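Soltley Art Room: Frequently Asked Questions

Do I need to book?
Yes, for the Wednesday evening class and for weekend table hire. Weekday mornings are open to anyone who walks in, until the tables are full.

How many people are in a class?
The limit is 12. If fewer than four have booked by noon the day before, we'll ring you and offer another date or your money back.

Who teaches the classes?
Fraser Mackay takes the evening class and most of the school holiday sessions. Other tutors are named on the booking page.

What is included in the price?
Paper, water pots, shared brushes and student-grade acrylic in the basic colours. Canvas is extra and is sold at the desk. You can bring your own if it's no bigger than the easel will hold.

Can I bring my own paint?
Acrylic, gouache, watercolour and ink are all fine. No oils, solvents or spray cans, please — the room has no extraction fan.

What is the youngest age you take?
Children can join the holiday sessions from the age of 7. Under-12s need an adult in the building. The evening class is for adults only.

What should I wear?
Old clothes and closed shoes. Aprons are on the hooks by the door but they don't cover sleeves. Acrylic comes out of cotton if you get it under cold water while it's still wet. Once it has dried we can't promise anything.

Can I leave a painting to dry?
Yes, for up to a fortnight. Put your name and phone number on the back. Work left longer than that goes into the Fogh Street storeroom, and we clear the storeroom every April.

Is there parking?
There are free spaces behind the Prirkness library after 5 p.m. Before that it's metered. The Indus Lane entrance has a ramp and an accessible washroom.

Will I get in trouble for getting paint on the table?
No. The tables are there to be worked on. 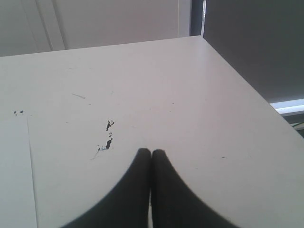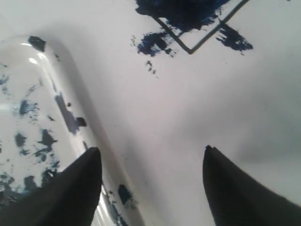
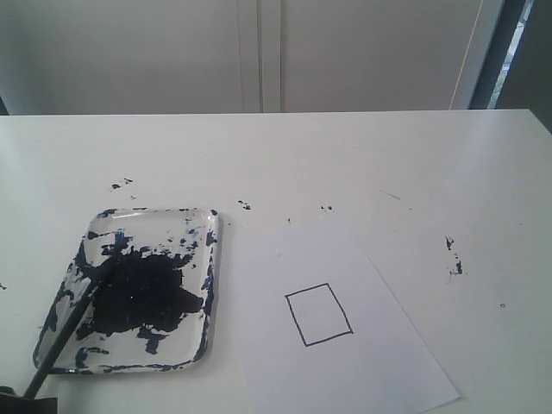 We do ask that you wipe your place down before you leave. Cloths and spray are kept under the sink. Leftover paint goes into the lidded bucket — never down the drain — and brushes get washed in the left-hand basin with the bar soap.

Can I hire the room for a birthday party?
On Saturday afternoons, yes. The hire runs for two hours plus half an hour to set up. Bring your own food and take your garbage home with you.

Do you sell gift cards?
At the desk only, in any amount. They don't expire, but we can't replace a lost one.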